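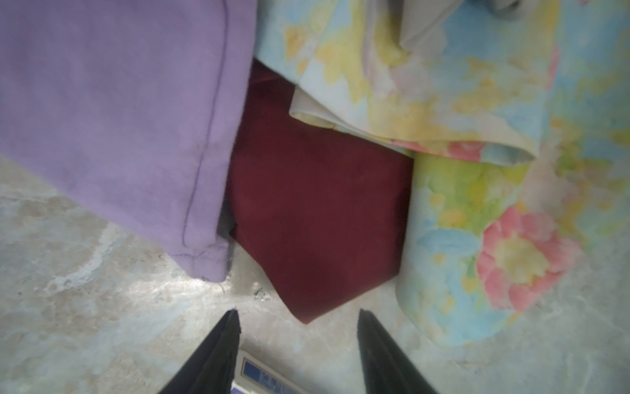 Attachment 1: wrist camera still, gripper open, purple and maroon cloths above the fingertips.

Ticket: Grasp planner picks the boundary between two cloths instead of a corner
Component: Naswood perception, cloth segmentation
Reported by: Rodica Manole
Assigned to: Dinesh Pramanik
Priority: medium
Status: fixed on branch, waiting for merge

Report (Rodica Manole, 7/13/25)
On the fabric pile task the planner keeps proposing a grasp on the line where the purple cloth meets the maroon one. It should go for the point of the maroon cloth, which faces the gripper and has bare concrete in front of it. I ran the same start pose six times and got the boundary grasp in four of them. The other two runs went to the maroon corner as expected.
No errors in the log. The planner reports a valid grasp each time and the confidence looks normal.
Steps: load the pile task, move to the look pose, call plan with the default settings, do not execute.

Dinesh Pramanik
Can you send the mask overlay as well as the still? I want to know if purple and maroon come out as one region.

Rodica Manole
Overlay is in the Millen folder under the same ticket name. They do come out as one region. The floral cloth is split in two, one part for the pale folded edge and one for the bit with the big pink flower.

Dinesh Pramanik
Thanks. So there are two separate faults. The merge is the one that causes the bad grasp. There is a narrow shadow between the two cloths and the shadow filter is filling it in. The darker seam on the purple cloth then scores as an edge inside the merged region, and the corner finder follows it down to the hem.
Please try with shadow_fill off and leave everything else alone.

Rodica Manole
Tried it. Purple and maroon are now separate and the grasp goes to the maroon corner on all six runs. But the floor is worse. The dark specks near that corner now show up as tiny regions, and so do a few of the pale blotches on the concrete.

Kipchumba Mosoti
The floor regions should be dropped by the minimum area check. Is it running? It was moved behind a flag in the June release and the default in the Casov config is still the old name.

Rodica Manole
It was not running. I renamed the flag in my local config and the specks are gone. The blotches are almost gone, one is left at the bottom left.

Dinesh Pramanik
That one does not touch any cloth region, so the planner will ignore it. I have put both changes on a branch: shadow_fill off for cloth tasks, and the config loader now stops with an error if it meets the old flag name.
I have not touched the split on the floral cloth. Printed fabric needs a different fix and I would like it in its own ticket.

Rodica Manole
Opened a new ticket for the floral split and linked it here. Branch tested on the same start pose, result as before. Fine to merge from my side once Kipchumba has looked at the loader change.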